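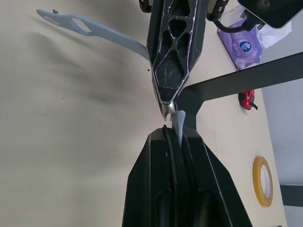

Plastic housewares

Plastic housewares are household articles made wholly or mainly of plastic, including kitchen utensils, food containers, bowls, buckets, brushes, clothespins, coat hangers and storage boxes. The term usually leaves out furniture and electrical appliances, although many of these also have plastic parts. Most plastic housewares are made by injection molding, and most are sold at low prices through supermarkets, hardware stores and general merchandise stores.

History

The first plastic household goods were made in the nineteenth century from celluloid, a material based on plant cellulose. Combs, knife handles and dressing table sets were common products. Celluloid was easy to color and could imitate ivory or tortoiseshell, but it burned readily.

Bakelite, introduced in the early twentieth century, was the first fully synthetic plastic to be widely used. It resists heat and does not melt once it has set, which made it suitable for pan handles and electrical fittings. Its color range was mostly limited to browns and black. Urea and melamine resins later allowed pale and bright colors, and melamine tableware became popular in the years after the Second World War.

Polyethylene came into household use in the 1940s and polypropylene in the late 1950s. Both are light, tough and cheap to mold. Within a few decades they had replaced enameled steel, tin and wood in many everyday articles, among them washing-up bowls, buckets and dustpans.

Materials

Polypropylene is one of the most common materials in current production. Its density is about 910 kilograms per cubic meter, so a solid piece floats in water. It stands up to hot water and to most household chemicals, and thin sections can be bent many times without breaking. This last property is used in lids with a molded hinge.

Polyethylene is softer and keeps its toughness in the cold. The low-density type is used for squeeze bottles and flexible lids, and the high-density type for buckets and cutting boards. Polystyrene is stiff and can be made very clear, but it is brittle unless rubber is added. Nylon is used for cooking utensils that must tolerate hot pans, and for brush bristles.

Most pieces contain small amounts of other substances — pigments, stabilizers that slow damage from sunlight, and sometimes chalk or talc to add stiffness.

Manufacture

In injection molding, plastic pellets are fed into a heated barrel, where a turning screw melts them and pushes the melt into a closed steel mold. Polypropylene is normally processed at temperatures above 200 °C. The mold is cooled by water running through channels in the steel. When the part is firm enough, the mold opens and pins push the part out.

The mold is the largest single expense in bringing a new article to market. The cost is spread over the number of pieces made, so a simple article may stay in production for many years with no change except in color.

Hollow goods such as bottles and watering cans are usually blow molded. Disposable cups and trays are often thermoformed, a process in which a heated sheet is drawn over or into a mold.

Design

Molded parts are generally given walls of even thickness, as thick areas cool slowly and may leave sink marks on the surface. Ribs are added where stiffness is needed. Surfaces parallel to the opening direction of the mold are given a slight taper so that the part comes free.

Openings may be included for hanging or drainage, or simply to save material. Corners are rounded, partly for comfort in the hand and partly because sharp inside corners tend to crack.

Color follows fashion in home furnishing. In her survey Kitchens in Color, the design historian Solveig Holmgren divided the catalogs of the Budberg company into an early period of primary colors, a middle period of brown and orange, and a later one of white and muted pastels.

Use and care

Many articles can be washed in a dishwasher, usually on the upper rack. Long exposure to sunlight makes untreated polypropylene and polyethylene chalky and brittle. Tomato sauce and other oily, colored foods can stain containers, particularly if they are heated in them.

Disposal

Polyethylene and polypropylene can be melted and molded again, but rigid housewares are not accepted by every local collection program. Dark pigments make sorting more difficult — optical sorting machines may fail to identify black plastic. Articles made of two or more materials, such as a brush with a soft grip, are seldom recycled.

Collections

The Ulard Museum of Domestic Life holds 388 plastic household articles, most of them donated by the collector Hazem Ezzat. The collection includes early melamine cups and a group of Tukeo lemon squeezers, and 70 of the pieces are on permanent display.

See also

Bakelite
Kitchen utensil
Melamine resin
Thermoplastic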